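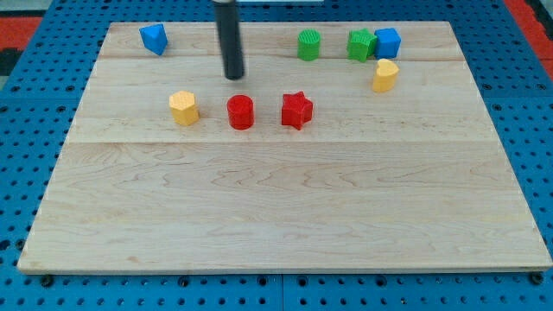
Why does a wooden drawer stick in summer and slide like a dream in winter?

Wood takes in moisture from damp air and swells across the grain, then gives it up when the heating comes on and shrinks again. The drawer gets fatter and thinner with the seasons, and the hole it lives in stays nearly the same.

6 min read
551 shares · 30 comments

The dresser in my spare room has three drawers and two moods. From November on it's a pleasure. By July the bottom drawer has to be opened sitting on the floor with both feet against the frame, which is how I once met a new neighbor, who had let herself in to return a casserole dish.

I had always blamed the dresser. It belonged to an aunt, and I blamed her a little too. Then I took it to Bjarke Thoroddsen, who repairs furniture in a former tire shop in Potosance, and he put his hand flat on the side of it and said there was nothing wrong with it at all.

"It's July," he said.

He charged me 49 dollars for this. In fairness he also rubbed a candle along the runners.

Thoroddsen gets the same phone calls every year, and he could run the business off a wall calendar. In the sticky months people call about doors that won't close and drawers that won't open. In January they call about cracks. A tabletop has split along its length in the night, with a bang, and the owner wants to know who sold them such a thing and whether that person can be sued. He has heard the bang described as a gunshot, a dropped encyclopedia and, from one customer, "my late husband."

The explanation is not complicated, and people have been failing to take it in for several thousand years. A tree is a bundle of tubes for moving water. Cutting it into planks doesn't change that much. The wood goes on trading moisture with the air for as long as it's wood, and varnish slows the trade down without stopping it. Lengthwise, a plank barely moves. Across its width it moves a good deal, and how much depends on the species and on how the board was sawn out of the log. A wide maple top in a house with real winters and no humidifier can change enough over a year to see with an ordinary ruler.

None of which matters if the plank is free to move. Trouble starts when somebody screws it down tight.

"People love a screw," says Teresa Mac Mathúna. "They think it's settled something."

Mac Mathúna teaches a night class in table making at the Potosance adult school, and I signed up for it mostly out of spite. The first two hours were spent on a single joint. It's called a breadboard end, and you've seen one if you've ever eaten at a farmhouse table: a narrow strip running crosswise at each end of the top, covering the ends of the planks. It keeps the top flat. It also runs at right angles to everything else, so it holds its length all year while the planks beside it get wider and narrower. In summer the planks poke out past the strip. In winter the strip pokes out past the planks. They line up perfectly on two occasions a year, and you'll probably be at work.

The old way to build one is to fix it firmly in the middle and let the pegs toward the outside ride in slots. From above you can't see any of this. The slots are hidden, the pegs look solid, and the whole arrangement is quietly loose. I found this upsetting in a way I had trouble explaining to the class. I'd thought of good furniture as the kind where nothing gives.

There are other tricks. Panels in old doors float in grooves with no glue on them, so they can breathe without shoving the frame apart. Tabletops are held on with small wooden buttons, or metal clips shaped like an 8, that let the top slide over the base. Drawer bottoms are left a little short at the back. Chair makers would drive a dry rung into a slightly damper leg and let the leg shrink down on it. All of these come to the same thing, which is to find out where the wood wants to go and stay out of its way.

The modern answer has been to use less wood. Plywood is thin sheets laid crosswise, each one stopping its neighbors from moving, like a family at Thanksgiving. Particleboard has no grain direction to speak of. Both are stable, and both have done very well. But fashion swung back to solid planks some years ago, and it brought the bang in the night with it.

Fedir Hrytsenko saw this from the sharp end. He spent nine years answering complaints at Jidura, a company that sold large solid tables to people with large underfloor heating systems. He kept a folder. It held 1305 letters by the time he left, and he sorted them by what the writer believed had happened. The biggest pile blamed defective timber. The next blamed the delivery men. A thin but passionate pile blamed children, in some cases named.

"Almost none blamed the air," he told me. We were at Ha, a lunch place across from the courthouse with very good soup and tables made entirely of steel. I asked if he'd picked it on purpose. He said he'd picked it for the soup.

Jidura's solution, in the end, was a leaflet. It explained about humidity in six languages and was packed in the box, under the table, where it was found by people moving out. Hrytsenko wrote the first draft. His original title was "Your Table Is Going to Move and You Should Let It." This was changed to "Care Tips."

You can fight the air, of course, if you have the budget. Kheri Kariuki looks after the instruments at a small music college, where a cello left by a radiator over winter break can open up like a pea pod. She owns a humidifier for each practice room and trusts none of them. The big one in the recital hall is a Mallimus, bought secondhand, and it makes a sound during slow movements that she compared to a horse thinking. Still, it holds the room steady, and pianos are expensive. She has stood in the hall at six in the morning in her coat, refilling it with a watering can.

At home she has a pine kitchen table with a gap down the middle that she can get a dime into in winter. I asked why she didn't put a humidifier there. She said she'd sooner lose the dime.

Her view is close to that of Þórey Snorradóttir, who restores church furniture and has the calm of someone whose customers think in centuries. She showed me a chest with a split in the lid that had been filled, very neatly, with putty. The putty was the problem. It had gone in during the dry season, when the gap was at its widest, and when the damp came back the wood had nowhere to close up to, so it split again two inches over. Somebody had puttied that one too. The lid had five splits by the time it reached her, each better filled than the last.

She took out all the putty and left the lid in her workshop for a year. Two of the splits closed enough that I couldn't find them. The others she backed with linen. The parish wanted to know when it would be finished, and she told them to come and look at it in the spring, and then again in the fall.

My table is done, more or less. I made the slots too short on one side, and Mac Mathúna ran her thumb over them and said I'd be hearing from it. I've put it in the dining room, away from the radiator, and have asked guests not to set anything hot or wet on it, or lean. So far the ends stick out past the planks by the thickness of a postcard. I check it before breakfast.

The dresser is upstairs with its bottom drawer open. I left it that way in September, to be on the safe side.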